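Explore > Young Readers > Machines and Making > Robots at Home

Print this page | E-mail this page to a friend

Can a robot tidy up your room yet? 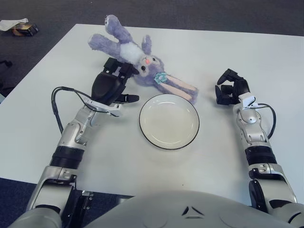 A robot's two hands, a plate and a purple bunny on a white table.

Imagine it is nearly bedtime. Your toys are all over the place, your plate from supper is still on the table, and somebody is calling up the stairs that it all needs putting away. Wouldn't it be lovely to say, "Robot, please do it for me," and go off to read your book?

People have been dreaming about that for a very long time, much longer than you have been alive. And robots really are getting better at chores - but they still find some things hard that you learned to do before you could even tie your shoes.

Let's start with something that sounds easy: picking up a soft toy.

Think about what happens when you do it. You look, you reach, you grab, and off it goes into the toy box. You probably don't think about it at all! Your eyes tell your brain where the toy is, your brain tells your arm where to go, and your fingers squeeze just enough. All of that takes you a second or so.

Now look at the bunny in our picture. It is lying on its back with its long ears going one way and its legs going the other. You know straight away that it's a bunny, even though it isn't sitting up nicely. A robot has to work that out. It might have learned what a bunny looks like sitting on a shelf, and a bunny flopped across a table makes quite a different shape. Tomorrow the ears could be folded underneath, and then it would be a different shape all over again.

Soft things are tricky in another way too. If you pick up a wooden block, it stays the same shape in your hand. If you pick up a cuddly toy by one ear, the rest of it swings about and droops. The robot may have planned to put the toy down in one place and find that its feet have landed in another.

Plates are a different sort of puzzle. A plate doesn't flop, which is a help, but it is flat and lies close to the table, so there isn't much room to get your fingers under the edge. Try it yourself with a plastic plate and see what your fingers do. Most people tip up one side a tiny bit with a fingertip and then slide the thumb over the top. It's a clever little trick, and you do it without any lessons.

And here is the puzzle that makes grown-up engineers scratch their heads: you need a gentle squeeze for some things and a firmer one for others. Hold a plate too loosely and it slips. Hold a ripe plum too tightly and you have plum juice all down your sleeve. Your skin feels all this for you. Many robot hands can't feel very much, so they have to be taught in other ways.

How do you teach a robot?

One way is to show it, over and over again. At the Dindora workshop, where a helper robot called Trita is learning to clear tables, a person guides the robot's arms through a job while a computer remembers every movement. Then they move everything a little and do it again. Trita had 219 goes at putting a toy in a basket before anyone let it try alone, and when it did try, it still dropped the toy now and then. For the whole job of clearing a table, the team hopes to collect 2,000 goes by the end of April. (You can see why you have to be patient to work with robots!)

So can they do chores or not?

Well, yes and no. Some machines have been doing chores for years. A washing machine is very good at washing, and a robot vacuum cleaner can trundle about the floor quite happily until it meets a sock. These machines each have one job, and they do it in much the same way every time.

Shops are a bit like this as well. At the Daza shop in Brokolton, a machine moves boxes in the stockroom, where all the boxes come in just 2 sizes. It manages that beautifully. Putting loose things back on the shelves after a busy afternoon is still done by people, and it takes them some 16 minutes for each aisle.

Your bedroom is much harder than a stockroom. Nothing is the same size, things get left in new places every day, and some of them are hiding under the bed. A robot that could sort all that out by itself, quickly and without breaking anything, is still being worked on.

Something to try

Put on a pair of thick winter gloves and ask a grown-up for a plastic plate and a soft toy. Can you pick up the plate? Can you put the toy in a box without knocking anything over? Now try it with one eye closed, and go slowly. It should give you a fair idea of what a robot is up against.

Until the robots are ready, I'm afraid the toys are still your job.

We use cookies to remember your reading level and to see which pages are popular. Accept | Change settings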